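Drurnstead Robotics Club — Folding Project FAQ

What is the task this term?
Folding a shirt with two hand-held grippers, one in each hand. Each member records 50 folds by July.

Does the shirt have to be flat before I start?
No. Wrinkles and bunched fabric are fine — lay it on a bed or table and begin from there.
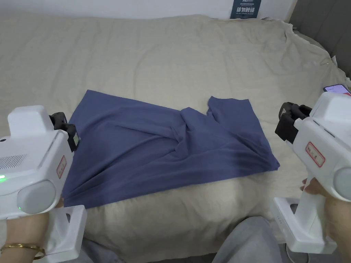 What does the indicator light mean?
Green means ready. Any other color, stop and restart the gripper.

How long is one fold?
No more than 97 seconds. Longer takes are dropped.

Who checks the recordings?
Kazuhiro Shibata reviews them in batches of 10.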